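**Ticket: upstairs Wi-Fi drops every evening (still open, sort of)**

Opened 20th June by Diệp Vương

Okay, starting a fresh ticket because the old one turned into forty replies about the printer. The problem: the upstairs network at the Sterkness office dies at some point after dinner, stays dead for a few minutes, and comes back like nothing happened. Wired machines are fine the whole time. Downstairs Wi-Fi is fine too, which rules out the line coming in (I think!).

What I've got up there is a Wulton access point on the ceiling, fed by one long cable from the Hutow switch in the closet. Same setup since December, and I hadn't touched a setting until this started.

**First try.** Rebooted everything, closet first, then upstairs. Got my hopes up for one whole evening. Dropped again the next night.

**Second try.** Changed the channel from auto to a fixed one. My theory was the neighbors at Đỗ had put in new gear and we were stepping on each other. No change at all, but I left it fixed so I'd have fewer moving parts to think about.

**Third try.** Left a ping running to the access point overnight from my wired desktop. This one paid off — 57 lost replies, all in one clump, and then perfect again. So the access point itself vanishes from the wire, and the radio side is probably innocent. I wish I'd done this before spending an evening reading about channel widths.

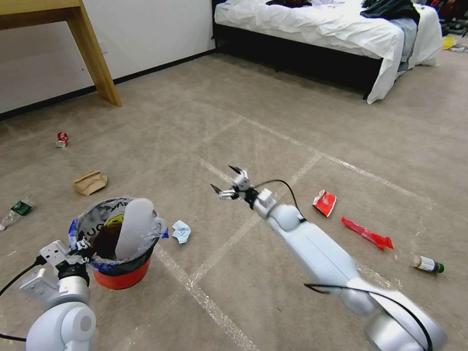 *Upstairs carpet, trash still to be picked up.*

**Fourth try.** Pulled the switch log for the same window. The port goes down, comes back at 100 when it should be 1000, then goes down again and comes back at full speed. Two bounces, every time. That smells like a bad cable or a bad plug to me, though I guess it could be the power feeding the access point, since it runs over the same cable.

**Fifth try.** Moved the cable to port 2 on the switch. It bounced there too, so the port is off the hook. Then I re-crimped the closet end, badly, and re-crimped it again, less badly. The tester shows all the pairs lit up now. I haven't done the ceiling end because the tall ladder is out on loan.

Where it stands: one evening without a drop since the new plug, which I'm not calling a fix. Ping is still running. If the port bounces again I'll redo the ceiling end, and if that doesn't do it I'll run a temporary cable down the stairwell and see if the access point stays up on that.

Please don't reboot the switch in the meantime, it wipes the log!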